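The One-Touch Kitchen and Other Promises

By Adhiambo Lukumay

The rule, as it was given to me, is that you touch a thing once. You pick up the colander, you decide where it lives, you put it there, and you never think about the colander again. This is the heart of the one-touch kitchen, which has been sold to me by two books, a podcast and my sister-in-law, and which I have failed at for most of my adult life.

I am suspicious of any system that requires me to become a different person before it starts working. So when Joyce Kirui, who teaches a home-organizing class called Detent, offered to let me sit in, I said yes mostly to find out where the catch was.

The class costs 20 dollars. For that you get two hours, a cup of tea and a great deal of confidence. Kirui's method is to have you put the contents of a counter on a bare table and look at them from above. Spread out, she says, a kitchen confesses. I wrote that down and then put a question mark next to it.

She practices on mixed sets of real kitchenware and play food, the kind children use. The play food is there so people will argue. Everyone knows where ketchup goes, or thinks so. Put toy fruit beside it and the group has to decide whether it is sorting by what a thing is, where it gets used or who uses it. On the afternoon I went, that argument ate up half the session.

Oduor Athumani, a retired bus mechanic, wanted everything grouped by how often you reach for it. Ljubica Milošević wanted it grouped by shape, so it would stack. I said I would put the toys in whatever drawer was nearest and closed. Kirui told me this was a common answer, in the tone my dentist uses.
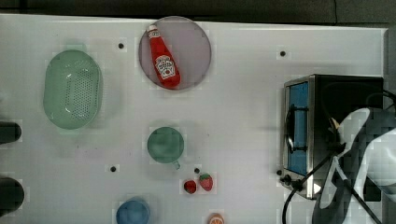
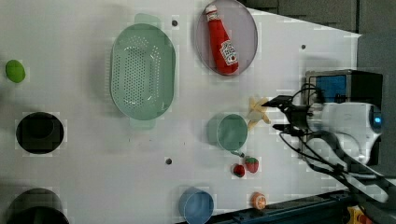 Ketchup on the plate, strawberries by the cup: two looks at the sorting table.

Take the ketchup. It was lying across a plate, and the room took this as a scandal. Condiments do not live on plates, Milošević said. But at my house they do, for the length of dinner, and then for however long it takes somebody to clear up. A kitchen that is being used has ketchup on a plate in it. The organizing books are full of kitchens where dinner seems never to have occurred.

Or take the colander, a pale green oval thing that everybody agreed was a good colander. Nobody could agree on a home for it. An oval does not nest in a round bowl, at least not in any of my round bowls. It is too wide for the drawer I would want it in. Kirui's advice was to hang it. I asked from what. She said a hook. I have lived in three rentals where the landlord had strong feelings about hooks, and I suspect a good part of the organizing business depends on people who own their walls.

The business is certainly doing well. Masanja, the storage shop across the road from the class, sells a set of stacking bins for 706 dollars, and I watched a man pick up the display model and put it down with some tenderness. A full pantry refit from a company called Trinidura was quoted to me at 2298 dollars, before labels. Labels are extra. I asked what the labels would say, and was told "Flour."

Čestmír Trnka, who fits kitchens for a living and has no class to sell, was the most useful person I spoke to. He has been in almost 1000 homes by his own reckoning, and he thinks most people have the right amount of storage and the wrong things in the best of it. The shelf at chest height, he told me, is generally full of wedding presents. The everyday mugs are up where you need a stool. His fix costs nothing. Swap the two shelves and leave it alone for a month.

I did that, in November, and I can report that it was fine. The mugs are easier to get at. The fondue set is harder to get at, and I have not missed it. I did not feel lighter, and my mornings have not been transformed, though I do swear a little less before coffee.

As for the toys, I asked Kirui what the correct answer was. She said there isn't one, but that families who agree on any answer at all do better than families who are still discussing it. I think she may be right about this, which annoys me. My niece keeps her play food in my real fruit bowl, among the real lemons. For a long time I moved it back to her toy box every evening, a good deal more than one touch per item. Now I leave it there. Twice I have reached for a strawberry and been disappointed.

Kirui's next course is called Urkerach and covers closets. She has asked if I'd like to come. I told her I would need to find my calendar, and I believe it is under the bread box.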